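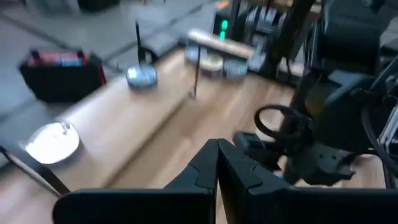 *A round white lid and a small silver tin on a raised wooden board.*

**The step board** (some people say riser, and my gran said "the plank") is a length of wood that sits on top of a table and makes a low step, so that small things have somewhere to live that isn't the table itself. I've been writing up household bits and pieces for the Plinidton wiki for ages now, and this is the page I've most looked forward to, because I love these things and I own far too many of them!

## What it is

At its simplest it's a plank. Mine are smooth and pale with the edges rounded over, and the rounding matters more than you'd think – you catch your wrist on that edge all day long. The table underneath carries on being a table, and the board takes the tins, lids, jars and whatever else would otherwise wander off. A second, shorter board can go further back, behind a row of containers.

My everyday one is 70 cm long and lifts things 2 cm. I also have a 44 cm one from Nirbridge market, which is lovely but always full.

## Tins and lids

Round tins are the classic thing to keep on a step board (buttons, pins, loose tea, drawing pins, that one odd key). Shallow ones are best, as you can see what's behind them. Lids are a subject of their own. I put a lid down on the board while I'm rummaging in its tin, always at the left end, and then I know where to find it. A lid with a little knob is far easier to pick up than a flat one, which you end up chasing along the wood with a fingernail.

Shiny tops and white enamel look gorgeous on pale wood, though they do throw the light back at you if there's a lamp overhead.

## Names

In Floltent it's a "tin shelf", even with no tins on it. The Moreira shop catalogue calls it a "table step" and sells it in 6 lengths, which seems greedy, but I've bought two.

## Looking after one

Wipe it with a barely damp cloth and dry it straight away. I oil mine every February. Lift the tins off before you move the board, please – I've picked pins out of a rug and it took a whole evening.

## See also

- Spice riser
- Button tin
- Drawer divider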